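Ok quick one because I have to be out of the door at 8 and I haven't packed.

So the moving saga. We are out of the Erbridge apartment. Finally. Three years, 65 boxes, one very bad elevator. Constanza did the labels, which means everything says KITCHEN MISC in green marker and none of it is from the kitchen. Found my tax folder under the waffle iron. Found the waffle iron plug in a boot.

The new place is smaller. Knew that going in. What I didnt know is how much stuff I own purely because there was a closet for it. Four umbrellas? A fondue set, unopened. A bag of keys to, as far as I can tell, nothing.

Rules so far, for anyone about to do this:

Sell early. I put the couch up two days before and had to take 40 dollars for it. Vicente sold his the month before he moved and got 200. Same couch!! We bought them together.

Measure the stairs. Not the door, the stairs. The door was fine. The bookcase is now living in Lautaro's garage and he has started putting paint cans on it.

Don't pack the scissors.

The part I keep going back and forth on is wood. Tables, boards, shelves, all of it. My grandmother's table went to my cousin in June and I thought I'd be fine with that, and then I stood in the new kitchen with a folding card table and felt kind of awful. So now I look at wood all the time. Grain, knots, the color. I want something pale. Constanza wants dark. We have been eating on the floor while we discuss it. 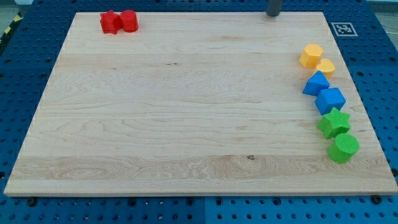 Pale planks, little knot and all. This kind of color.

Went to see a secondhand table over in Mundbridge after work. Guy wanted 300, wobbled like a boat, and somebody had carved TONY in one corner. I was weirdly tempted. Constanza said no before I had my mouth open. On the way back we stopped for empanadas and ate them in the car, so still no table but a good evening.

Other news. The shower has two settings, lava and off. The landlord says he will "take a look", which he also said about the mailbox. The upstairs neighbor plays accordion, pretty well, mostly before dinner. I don't mind it. The cat minds it. She has been in the linen closet since we got here and only comes out to complain and eat.

Internet still not on, I'm writing this off my phone, so sorry for teh typos. Will reply to comments when I'm back. If you have a table, any table, pale, doesn't say TONY, please email me.

Ok bag. Socks. Where are the socks – probably KITCHEN MISC.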